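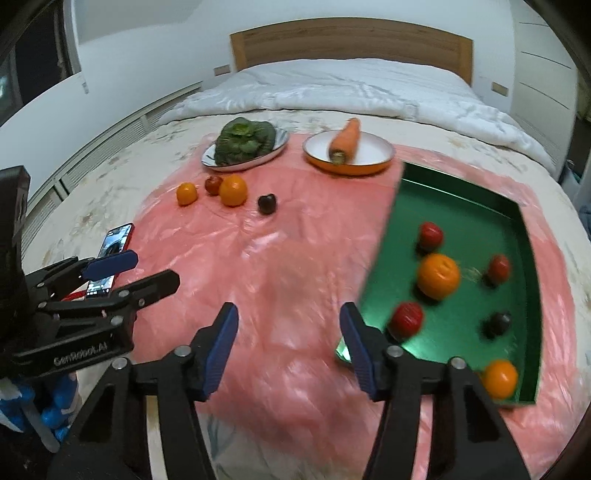
Wall plates to the left and right of a wooden headboard.

Sallon Bedside Pair – Low-Voltage Lighting Control for Two Locations

Product overview

The Sallon Bedside Pair controls one bedroom lighting circuit from two wall plates. Each plate connects by low-voltage cable to a control module, and the module switches or dims the load. No line-voltage wiring is run to the plates themselves.

The set is intended for new bedrooms, hotel rooms and guest suites, and for renovations where the wall is already open. It can be added to a finished wall if cable can be fished from the module location. For rooms with no cable access, see the Prerthorpe wireless plate, sold separately.

Both plates have equal priority. The module acts on the most recent press, from whichever side it comes. A load turned on at one plate can be dimmed or turned off at the other.

What is in the box

Wall plate, complete with button insert (2)
Control module
Mounting screws for plates and module
Plug-in cable terminals
Blank label strip
Installation sheet and wiring diagram

Cable is not supplied. Wall boxes are not supplied.

Specifications

Plate size: 85 mm square
Mounting depth behind plate: 23 mm
Maximum cable length, module to each plate: up to 76 ft
Plate connection: four-conductor low-voltage cable
Control modes: on/off, dimming, timed off
Indicator: single dim LED, can be disabled
Plate finishes: white, ivory, gray
Surface: matte, wipe clean
Location: indoor, dry rooms only

The cable limit applies to each run separately. The runs do not have to be the same length.

Placement

Fix plate positions before the wall is closed, and work from the actual bed and headboard dimensions. A plate set out from a nominal mattress width often ends up behind the headboard or the nightstand. Measure the headboard at its widest point, mark both edges on the wall, and keep the plate fully outside those marks.

Height is a matter of use. The plate should be within reach of a person lying down, and above the top of the nightstand with clearance for a lamp base or a clock. Where the final furniture is not known, as in rental units, leave a coil of spare cable in each box so that the plate can be moved within the same stud bay.

Keep both plates at the same height. Measure each one up from the finished floor level, including underlayment and floor covering. Measuring down from the ceiling is not recommended in older buildings.

The module can be installed in a closet, a ceiling void with an access hatch, or a utility cupboard. It must remain reachable after the work is finished. Do not cover it with insulation.

Wiring notes

Turn off power at the panel and confirm that the circuit is dead before opening any box. Connection of the module to the lighting circuit must be carried out by a qualified electrician in line with local code.

Run plate cables apart from line-voltage cables. Where they have to cross, cross at a right angle. Do not place both in the same box unless the box has a divider approved for the purpose.

Each plate is wired straight back to the module. Plates must not be daisy-chained. The terminals are keyed and will only seat one way – if a terminal does not go in with light pressure, remove it and check the orientation.

Setup

Restore power. The indicators on both plates will blink until the module has found them, then stay lit. If only one indicator blinks, check the cable on the other side.

To set the lowest dimming level, hold both halves of either button until the light flickers. Tap down until the lamps are stable at their dimmest, then hold again to save. This step is needed for most LED loads. The setting is kept through a power failure.

To disable the indicators, press and release the recessed key on the module. The change applies to both plates.

The timed-off mode is disabled when shipped. It is turned on at the module and fades the light to off after the chosen delay. Any press during the fade restores the previous level.

Compatibility

The module works with dimmable LED and incandescent lamps. Non-dimmable lamps may be used if the module is set to on/off mode. Do not connect fans, outlets or motor loads.

Plates from the earlier Sallon Walelham series fit the same wall boxes but use a different terminal. They are not interchangeable with the plates in this set. The Iyengar trim ring can be fitted behind the plate to cover an oversized cutout or old paint lines.

Cleaning

Wipe with a soft cloth, slightly damp. Do not spray cleaner directly on the plate. Abrasive pads will polish the matte surface and leave permanent shiny areas.

Spare parts

Button insert, single – specify finish
Plate with insert – specify finish
Terminal pack
Replacement module

Replacement modules are shipped with default settings. Repeat the dimming setup after fitting.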